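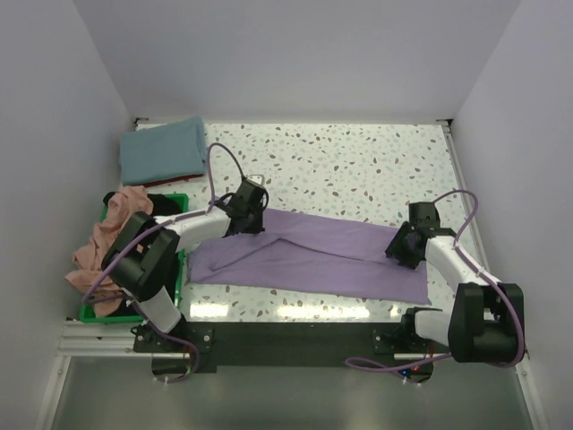 The Ornell Textile Reuse Center is seeking participants for a household study of how families sort, store and discard clothing. The study will follow 177 households in the Wustton area and will run through December. Participants will be asked to record each item of clothing that leaves regular use, whether it is a winter coat, a child's school shirt or a purple garment like the one lying across the speckled tabletop, and to state what became of it.

Eligibility

Applicants must be 18 years of age or older and live in Wustton, Surier or the unincorporated areas between them. Only one adult per household may enroll. Renters and homeowners are equally welcome. Households that took part in the Center's earlier survey of 542 residents may apply again. Employees of the Center and their immediate family members are not eligible.

What participation involves

Enrolled households will keep a written log, supplied by the Center in English or Spanish, and return it by mail at the end of each month. An entry takes a few minutes. Participants will also complete 3 interviews by telephone, each lasting no more than one hour. No home visits are required. Items may be kept, sold, given away or thrown out as the household would ordinarily choose, and the Center will not collect any clothing.

Compensation

Each household that completes the study will receive a payment by check. Participants who withdraw early will be paid for the months in which a log was returned. Participation is voluntary and may be ended at any time without giving a reason.

Privacy

Names and addresses are stored apart from study records and will not appear in any publication.

How to apply

Application forms are available at the front desk of the Contreras Building and at the Surier branch library. Completed forms should be addressed to Chalerm Kongkaew, Study Coordinator, and must be received by Thursday, April 15, 2021. Applicants will be notified of the outcome in writing.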